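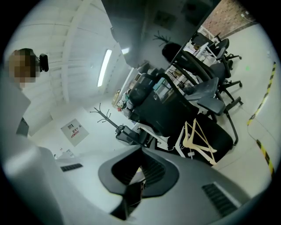 La consigne tenait en une phrase : prendre le cintre, le présenter à la patère, le relâcher, revenir. Luuk Prins l'exécutait depuis le début de l'après-midi avec la pince à main de Drimach, et le compteur du poste indiquait 119 épisodes. Le protocole demandait des variations de fond. Il avait donc travaillé près des fauteuils de bureau noirs, à proximité des portemanteaux à crochets recourbés, sans rien ranger. Le cintre en bois beige revenait dans presque toutes les prises. Un épisode valide durait entre 5 et 59 secondes. En dessous, le filtre rejetait pour geste incomplet ; au-dessus, pour hésitation.

L'hésitation était le motif de rejet le plus fréquent chez Prins. Le rapport de juillet, rédigé par Van der Linden, le mentionnait sans commentaire, dans une colonne intitulée « temps mort avant contact ». Chez les autres opérateurs, la valeur médiane restait stable. Chez lui, elle augmentait après seize heures.

Il avait d'abord soupçonné l'étalonnage. Il refit la séquence complète : ouverture, fermeture, rotation du poignet, immobilité. Les écarts étaient nuls. Il changea ensuite de main, ce que le protocole autorisait en série séparée. Le temps mort passa à gauche avec lui.

À seize heures quarante, il consulta la sortie du modèle entraîné sur le lot précédent, soit 3739 épisodes, dont près de la moitié étaient les siens. Itach fournissait le bras, Plevness l'hébergement des calculs. La vidéo d'évaluation avait été déposée dans le répertoire commun à midi. Il l'ouvrit en vitesse réelle.

Le bras descendait vers un cintre, s'arrêtait à quelques centimètres, restait immobile, puis fermait les doigts. La trajectoire était correcte, la prise aussi. L'arrêt ne figurait dans aucune consigne. Prins relança la lecture et posa la main droite sur la table, paume ouverte. Il la referma quand le bras referma la sienne. Il n'avait pas eu à regarder l'écran.

Il écrivit à Van der Linden : « Pause avant saisie reproduite par la politique. Origine probable : opérateur. Faut-il retirer mes épisodes ? »

La réponse arriva avant la fin de la sauvegarde. « Taux de réussite supérieur avec la pause. On garde. Merci de ne rien modifier à votre geste. »

Prins relut la dernière phrase. Il remit la pince sous tension, attendit le voyant, annonça le numéro de l'épisode à voix basse. La pince avança vers le bois et s'arrêta au-dessus. Il essaya de savoir s'il hésitait ou s'il suivait l'instruction. Le chronomètre tournait. À la onzième seconde, il ferma les doigts.

Épisode 120, valide.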